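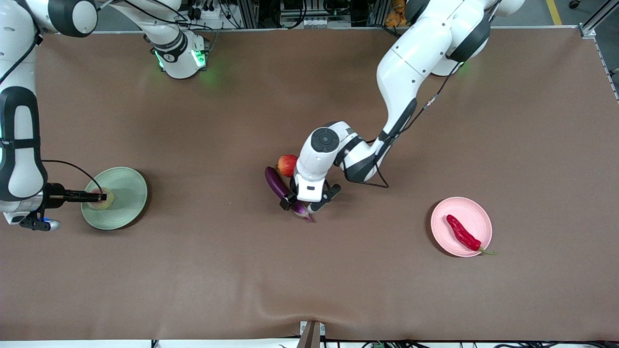 Plekix

Plekix is a task planning and control package for two-arm robots, mostly used for tabletop sorting and pick-and-place. Written at Mornel by Ottó Nyitrai and Noémi Hegedűs. Source is open, docs are patchy.

Overview

Takes a goal ("each item on its plate"), breaks it into grasps and moves, hands them out to the arms. Both arms can work at the same time, e.g. one at a plate while the other has a vegetable in the middle of the table. Planner runs at 4 Hz, the joint controller seperately and much faster.

Components

Scene tracker. Finds items and plates from camera input, keeps a pose for each. Long shapes such as eggplants and chili peppers get a main axis, so the fingers can close across the narrow side. Apples are treated as spheres, close enough.
Allocator. Decides which arm takes what. Reach first, then travel distance. Items touching each other are held as one group untill the first has been lifted.
Motion layer. Checks every path against the other arm, 40 mm clearance by default. Cables are modeled as a fat sleeve around the forearm, slack loops are not covered.
Logger. Joint states, gripper width, planner decisions. Plays back in the viewer.

History

Started as a set of scripts for single-arm work. Two-arm support came with version 3, after Viktória Antal rewrote the allocator. Firnon has used it for produce handling tests since then. The old scripting interface was dropped in June, breaking most of the Beaulieu demos. Some ported, some not.

Known issues

Small items near a plate rim: the tracker may merge the two. Workaround is to raise the height threshold.
Shadows under a low wrist sometimes picked up as objects.
Planner gives up after 15 failed grasps with no message. Fix by Alvar Söderlund is in the dev branch, not released.

See also

Bimanual manipulation
Grasp planning
Motion planning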